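Shoe tray task - recordings getting tossed at upload
Opened by: Rochelle Holloway
Status: open, waiting on Kenji

Hi Kenji! I'm trying to get 300 good examples of the sneaker task for the Flurkdale set, and 11 out of my last 20 got bounced with "track lost." Super frustrating, I thought I had a nice rhythm going.

What I've tried so far: restarted the recorder, reloaded the map, moved slower - no change. Then I wiped both lenses and got 3 good ones in a row, then it went right back to bouncing.

My hunch is the white shoes on all that white. The tape on the finger pads is pretty scuffed up too, so tell me if I should redo it.
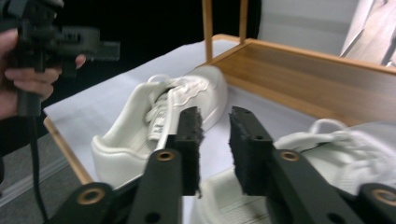
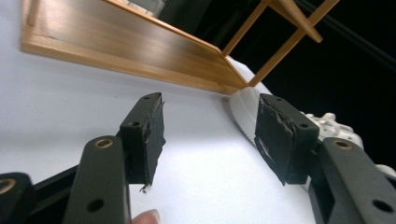 Update, Sunday
Loretta says to try a patterned cloth in the tray. I'll run 20 more and post the count.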